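Unit 7: Timing and Spacing in Motion Graphics
Handout for Intro to Motion Design, Monilstead campus

Read this before lab. The first half covers terms you will hear in critique. The second half is the setup for the lower-third assignment.

1. Timing

Timing is how many frames an action takes. At 24 frames per second, a title that slides in over 12 frames takes half a second. At 30 frames per second the same 12 frames take less than half a second, and the move will feel quicker even though you didn't touch the keyframes. Check your composition frame rate before you set a single key. If you change it later, your software may keep the keys at the same time or at the same frame number, depending on the program and how you made the change. Look at the result before you go on.

Short text needs less screen time than you think, and long text needs more. Read the line out loud twice at a normal pace. That is your minimum hold, not counting the in and out moves.

2. Spacing

Spacing is how far the object travels between one frame and the next. Two moves can have the same timing and completely different spacing. If a square crosses the screen in 24 frames with even gaps, the spacing is linear. If the gaps start small, get wide, and get small again, the square eases out of its first position and eases into its last one.

The words "ease in" and "ease out" cause trouble every term. Some programs name the ease by what happens at the keyframe, and others name it by what happens across the whole move. In this class we use the keyframe meaning: ease in is the slowing down as the object arrives at a key, and ease out is the speeding up as it leaves. When you write notes on a classmate's work, say "slow at the start" or "slow at the end" and you will be understood either way.

3. The graph editor

Most programs give you two graphs. The value graph shows where the property is at each moment. The speed graph shows how fast it is changing. A straight slope on the value graph is a flat line on the speed graph. Practice moving between the two until you can sketch one from the other.

Things to look for:

Sharp corners on a value graph. The object changes speed all at once. Fine for a bounce or a hit, usually wrong for a camera move.

A long flat tail. The object has nearly stopped but is still creeping. On small text this shows up as shimmer, especially at low resolution.

Overshoot you didn't ask for. Pulling a handle too far sends the value past the key and back again. Opacity can't go above 100, so there you may get a hold instead of an overshoot.

4. Arcs and overlap

Objects that turn on a joint move in arcs. A door, a clock hand and a forearm all rotate around a fixed point, and whatever is at the far end travels along a curve. If you animate only the position of the far end with two keys, it will cut straight across and look like it is on a rail. Either rotate from the joint or add a motion path with a curve in it.

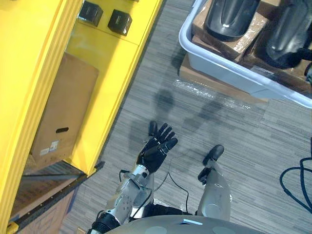 Overlap means that connected parts don't all start and stop together. The part that drives the move goes first and the parts attached to it follow. In a logo build this can be as simple as delaying each letter by two frames. Set the delay by eye, then check it at full speed. A delay that looks right when you scrub is often too long in playback.

Parenting helps with both. Put the pivot where the joint would be, parent the smaller part to the larger one, and test the rotation before you add any keys to the child.

5. Assignment: lower third for Friesen

Friesen is the client for this unit, a furniture maker in Clakside. The brand sheet and logo are in the class folder. You will design and animate one lower third with a name line and a title line.

Requirements:

Composition is 1920 by 1080, 24 frames per second.

Total length is 7 seconds, including the in and out moves.

Text stays inside the title safe area for the whole hold.

Background is transparent. Export with alpha and confirm it by placing the file over the test clip.

At least one move uses overlap. Be ready to point to it in critique.

No presets. Set your own keys and shape your own curves.

Turn in 3 files: the project file, the rendered movie, and a screenshot of your speed graph for the main move. Put your last name first in each file name. Collect your footage and fonts before you zip the project. A project that opens with missing files goes back to you.

6. Grading

The assignment is worth 70 points.

Timing and readability, 20
Spacing and curves, 20
Design and use of the brand sheet, 15
Technical requirements, 10
File organization, 5

Late work loses five points per day. If your render fails overnight, send the project file by the deadline and the movie when it finishes.

7. Reading and lab notes

Read the chapter on interpolation in the course packet and do the ball exercise at the end of it. Bring the exercise on a drive. The lab machines are wiped at night, so anything left on the desktop will be gone.

The Hunaser render queue is open to this section from 6 p.m. to midnight. Jobs over 2,617 frames are held until morning, and yours will be far shorter than that. If a job is stuck, check the output path first. Paths that point to your own drive don't work from the queue, so save to the shared folder.

Next unit is type on a path and masks. Bring a short phrase, no more than five words, and a typeface you have a license for.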